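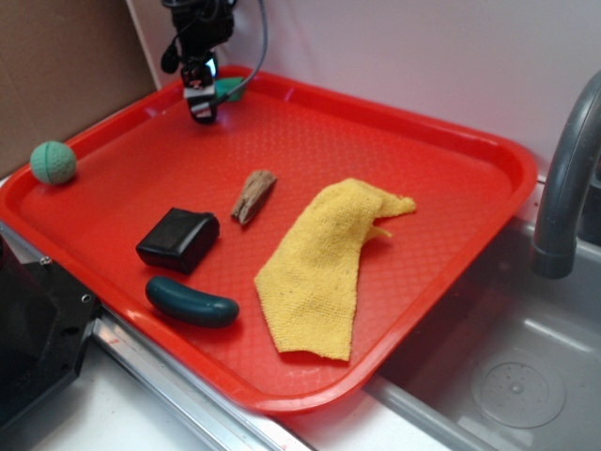 Eustaquio Quezada wrote in the margin of the first draft that the hardness figures meant little without the flow rate at each tap, and the method was changed to include it.

4 min read

Limescale on kitchen taps in shared student housing

1. Purpose

The project compared scale build-up on kitchen taps in two halls, Ukness and Flivmont. Both take water from the same main. Ukness has a softener on the incoming supply and Flivmont has none.

2. Method

Eight kitchens were used, four in each hall. The aerator was removed from each tap in May, cleaned in citric acid, dried and weighed. It was refitted and left until 28th July, then dried and weighed again. Flow was measured with a jug and stopwatch at full opening, cold side only. Hardness was measured by titration with EDTA, as calcium carbonate.

3. Results

Mean hardness at Flivmont was 248 mg per litre. Readings at Ukness were lower in every kitchen but varied from week to week, which suggests that the softener was not regenerating on a fixed cycle. Aerators at Flivmont gained more mass in all four kitchens. The largest gain was at the tap with the lowest flow. One Ukness aerator lost mass; a rubber washer had been left out when it was refitted, and the reading was discarded.

4. Sources of error

Use was not metered. The estimate of 3,000 litres per kitchen came from the hall's bill divided equally, and ground-floor kitchens are probably used more. The balance was moved between weighings and was not recalibrated.

5. Further work

A meter on each cold feed would remove the largest uncertainty. The hot side should be tested separately, as scale forms faster in heated water.

Contact the department office | Copyright Fokley College | Back to top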